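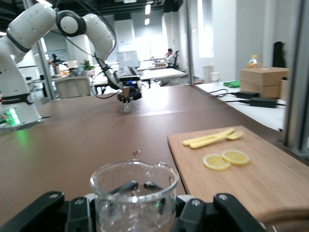 A glass measuring cup with a pouring spout, and lemon slices on a cutting board.

Zuswood is a workplace practice for written handovers between teams that work in different countries and time zones. It takes its name from the Zuswood office of the shipping broker Kavov, where it was first used for passing open cases from one shift to the next. The practice is taught mainly to supervisors and project leads, and is usually grouped with other methods of remote team management.

Background

Kavov opened its Zuswood office to cover the hours when its main office in Grarnesar was closed. The two offices shared a client list but had different habits. Staff in Grarnesar expected a colleague to ask when something was unclear. Staff in Zuswood tended to treat a question about a finished note as a complaint about the person who wrote it, and many questions were never sent. An internal review of 1483 handover notes found that most delays came from requests with no named owner. Language errors played a small part.

Method

A handover note is limited to 24 lines and is written by the person leaving the shift. It opens with decisions already made, followed by open items. Each open item carries one owner and a time, given in the reader's time zone. Idioms, sports terms and jokes are left out. The reader must reply with at least one question, even if the note is clear. This rule was meant to make asking a routine step, so that a question would carry no hint of blame.

The note is not used for praise, complaints or personal matters. These are kept for a call between the two shift leads, normally held once a month.

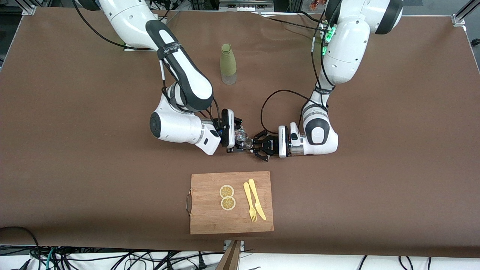

A pair of white robot arms over a brown tabletop, one gripper holding a small clear glass object.

Use

The method spread from Kavov to the software supplier Veloso, which adapted it for support teams with over 800 employees. Veloso dropped the line limit and replaced the required question with a short summary in the reader's own words. This version is sometimes called the short reply form. Both forms remain in use, and some teams change from one to the other when new members join.

Criticism

Supervisors have objected that required questions become empty after a few weeks, with readers sending the same one each day. Others note that the method assumes a shared written language and gives an advantage to fluent writers. At Grarnesar, the rule against jokes was relaxed after staff described the notes as cold.

See also

Shift work
Remote team
Cross-cultural communication
Meeting minutes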